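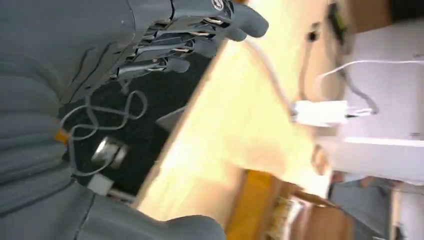 Grey, in several shades

Jocelyn Petrenko
12/1/22

I have lived in Haverstead for some years now and this autumn I painted my hallway grey. It took me much longer than I planned. I will write here what I learned, maybe it is useful for someone who is also standing in front of the paint shelf and cannot decide. Thread.

First, the word. In my language we have one common word for grey and if you want more, you add "light" or "dark". In English paint shops it is a whole family. Dove, slate, pebble, ash, smoke, pewter. I had to look up pewter.

I went to MacLeod on the corner of the market and asked for "normal grey". The lady was very kind. She asked me, warm or cool? I said it is for a hallway, there is a radiator. She meant the colour.

So: a warm grey has a little yellow, red or brown inside. A cool grey has blue or green. On the small card they look the same, at least to my eyes. Put a white sheet of paper next to the card and you will see the difference at once.

My hallway has no window. Only the light from the kitchen door and one lamp on the ceiling. With a yellowish bulb a cool grey can turn a bit green. With a very white bulb a warm grey can look like old porridge. I tried both bulbs.

Please change the bulb before you choose the paint. I did it in the opposite order and bought two testers too many.

About testers. Do not paint them directly on the wall like I did. The old colour was a strong peach and it was shining through and around, so every grey looked blue to me. It is better to paint a piece of lining paper, two coats, leave a white border, and move it from wall to wall.

Look at it in the morning, look at it at night, and look at it in the corner. Corners are always darker. I did not believe this until I held the same paper there.

In the end it was between a Fillevix colour called Nondavine and a mix which the shop can make on the machine. Nondavine is a grey with a little bit of violet. In the tin it frightened me. On the paper, next to my brown floor, it was very calm.

A friend said that grey is sad and finished, everybody had it already and now people want green. Maybe. I am not painting for people, I am painting for my coats and my shoes.

The boring part now. I washed the walls with sugar soap (there is no sugar in it, I asked) and then with clean water. I filled the holes from the old coat hooks. Sanding the filler made dust in every room, also in rooms with a closed door.

Over the peach I put one coat of white primer. I wanted to skip it and I am glad I did not. Then two coats of the grey. The first coat looked terrible, with stripes and clouds, and I went to bed quite unhappy.

The second coat repaired almost everything. If you are now after your first coat and reading this at midnight, please sleep and do the second one.

Small mistake: I left the masking tape on the skirting board for 10 days. When I pulled it off, some paint came with it, in long pieces. Take it off the same evening, slowly, and pull it at an angle.

Bigger mistake: I used the end of one tin on the left wall and opened a new tin for the right wall. They are not exactly the same. I see it every time I look for my keys. My neighbour says she cannot see it, but she is polite. If you have two tins, mix them in one bucket first.

Money, as somebody asked me last time. I spent £40 on the paint and £30 on everything else, so rollers, tape, primer, filler, and the tray which I then broke by standing in it.

What I would do differently: a paint that you can wipe. I took the very matt one, it is beautiful, but the bicycle goes through this hallway and there is already a black line at the height of the handlebar.

The ceiling is still white and the inside of the front door is still peach. I will do the door in April when I can leave it open to dry. I think a darker grey, but I have not been to the shop yet.

If you have a dark hallway and found a colour that works, please write me the name of it and also which bulb you have. I am collecting them in a notebook for my sister, who is starting hers after New Year.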